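Wastow Returns & Kitting – floor meeting, December
Minutes by Ashraf Soliman

Started at 2:30 in the break room, ran over as usual. I'm typing these up from my own notebook, so if I've put words in your mouth come and find me and I'll fix it before they go up on the board.

1. Last month's minutes

Fine, except Priya pointed out I'd written that the second shift "agreed" to the new break times. They were told about the new break times. Changed.

2. Where the arms are up to

Murray gave the update on the Rirkeck cell. It's on the power accessories line for now, meaning the strips, the travel adapters and the little USB charger blocks that come back from the Van Acker stores in every state you can imagine (plugged together, tangled, upside down in a bag with somebody's receipt). The idea is still that the arms do the first sort and the plugging and unplugging, and we do the checking, grading and boxing.

The cell did 111 items last week that went all the way through with no hand help. We had 1,156 through the bench in the same week, so I don't think any of us should be clearing out our lockers just yet! Murray says the target for spring is 600 a week. A few people laughed at that and he took it pretty well.

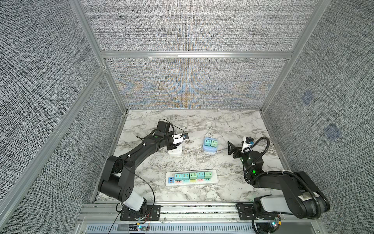
3. Who does what now

This was the long one. Since the cell came in, two of the bench spots have turned into what the schedule calls "cell attendant," and there's a fair amount of bad feeling over how that was done. I'll try to be fair to everybody.

Dolores said she liked the bench because she could get a rhythm going and talk to people, and attending is mostly standing and waiting and then having to do eight things at once. She isn't against the arms, she just wants to know if she can go back. Murray said yes, any attendant can ask to rotate off after four weeks. Dolores asked if that was written down anywhere. It's written down here.

Tyrell likes it and would stay on it full time if he could. He's gotten good at laying things out for a run, and he brought up that there's no pay step for it even though it took him most of a month to learn. Murray doesn't set pay but will take it upstairs and come back with a yes or a no, not a "we're looking at it."

I said my own piece too, since I've done six weeks on it. My wrists feel a lot better for not pulling plugs all day and I'd be lying if I left that out. On the other hand I go home more tired in the head. You're watching two grippers and a tabletop and you can't really drift off the way you can at the bench.

4. Charger blocks

The chargers are still the fiddly part. They're small, they land any way up, and the prongs can be pointing at the ceiling or off to the side or wherever.
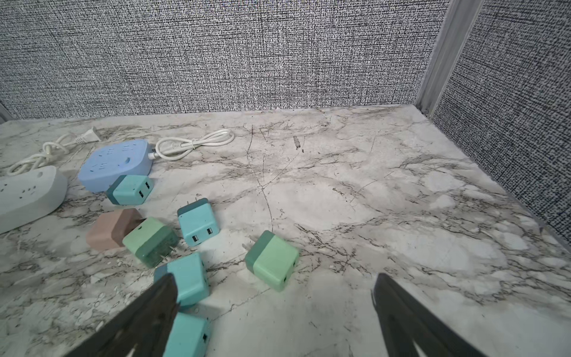

Tyrell's feeling is that we should stop spreading a whole mixed bag over the table and give it fewer pieces at a time. Murray would rather keep it messy, because messy is what the bags are like and he doesn't want a cell that only works when one of us has tidied up for it first. I can see both sides. We settled on mixed bags in the morning and smaller lots after lunch for two weeks, and then we look at the numbers together with everyone in the room.

Colors came up as well. The Varnus software sorts by color before anything else, and a couple of us have trouble telling the teal ones from the mint ones on a grading sheet. Murray will get the codes printed next to the color names.

5. Stopping the cell

Any attendant can stop it for any reason and doesn't have to fill in the long form unless something is damaged. Short form is fine – time, initials, one line. The count of stops will not be used in anyone's review. I asked Murray to say that twice and he did.

6. Housekeeping

Nineteen pairs of gloves went missing from the cabinet. Please bring them back, no questions asked. Table wipe-down goes on the end-of-shift list, attendants and bench taking turns. 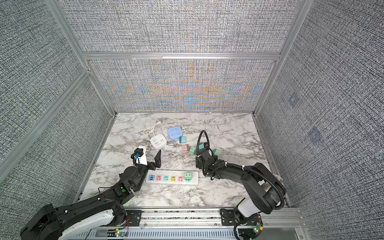
Ashraf Soliman

Actions, so they don't get lost: Murray on the pay step and the printed color codes. Tyrell on the lot sizes for the afternoon runs. Me on the short form, which I'll leave by the time clock. Dolores goes back to the bench when her four weeks are up, and we need a name to take her spot, so think about it and let me know.

Next meeting same time, and could somebody other than me bring the coffee.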